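Ticket: Yellow printed top won't lie flat or hold a fold
Opened by: Rūta Vītola
Product: Brandmont folding table cover, gray
Status: Open

Hi again! I'm the one who wrote in February about the cover sliding off. That's fixed (thank you, the Grivstead clips did it), but now I'm stuck on one particular top.

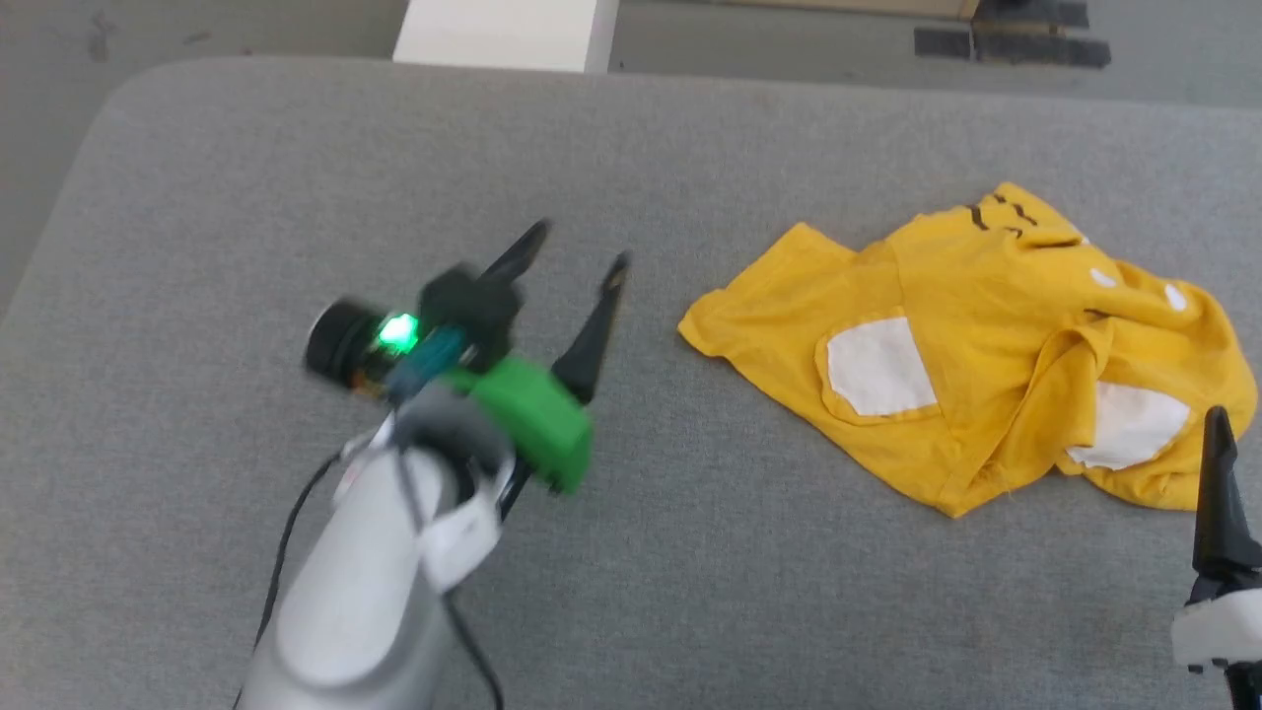
It's the yellow short-sleeved one with the white patches, and whatever I do it bunches up on the right and the cloth rides up over the patch. My plain tees fold fine on the same cover, 17 of them last night without a hitch – so I doubt it's the table.

What I've tried so far:
Steamed it from the inside, let it sit 30 minutes. Same creases.
Smoothed from the seam outward with both hands. Better for a moment, then it crept back.
Turned the cover over to the other side. No change at all.

There are also a few loose threads at the bottom corner and I don't know if I should snip them or leave them alone!

Reply from Blažena Kratochvíl, Grimham support:
Hi Rūta, leave the threads for now. Could you try it face down, sleeves in first, with a book on top for an hour?

Rūta Vītola:
Tried it with my heaviest cookbook. The sleeves stay put now, hooray, but the hem still curls – is there a weight you'd suggest, or do I just hang this one up?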